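# How to sort a kitchen drawer before you move to a new apartment

I moved four times in six years, the last time from Prumbridge to a smaller place, and each time the kitchen drawer was the part I did last and the worst. Now I do it first. This is the way I use, and it takes me 90 minutes for one deep drawer.

## What you need

- one cardboard box, open at the top
- a flat piece of cardboard for a divider
- old newspapers or kitchen towels
- masking tape and a thick pen
- a free table

## Steps

1. **Empty the whole drawer on the table.** Do not sort inside the drawer. I tried this many times and I always stopped in the middle.

2. **Make groups.** I put cutting tools together, then spoons and spatulas, then small things like clips, corks and rubber bands. My sister-in-law Nisreen Qaisi makes also a group for baking, but I bake two times in a year, so for me it is too much.

3. **Take out the doubles.** In my last drawer I had 14 teaspoons of different families and three can openers, from which only one was opening cans. Keep the one you reach for on a normal evening.

4. **Wrap the sharp things.** Roll each knife in newspaper, starting from the blade, and close it with tape. Write KNIFE on the paper. Do this also for the grater and the peeler.

5. **Prepare the box.** Tape the bottom with two strips in a cross. Cut the divider a little shorter than the wall, so you can take it out with your fingers. Stand it upright along one side, and slide the flat things, such as a small cutting board, behind it.

6. **Fill from heavy to light.** The rolling pin goes down first, the plastic measuring cups go last. Fill the holes with towels. If you cannot lift the box with one arm for a few seconds, it is too heavy and you should start a second one.

7. **Write on the side.** On the top you will not see it when the boxes are stacked. I write the room and the word DRAWER.

## The first evening

Leave out one fork, one spoon, one small knife and the can opener for each person who will eat with you. Put them in a bag which travels in your own hands.
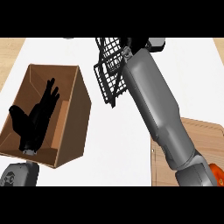 For the can opener, of course, one for everybody is enough.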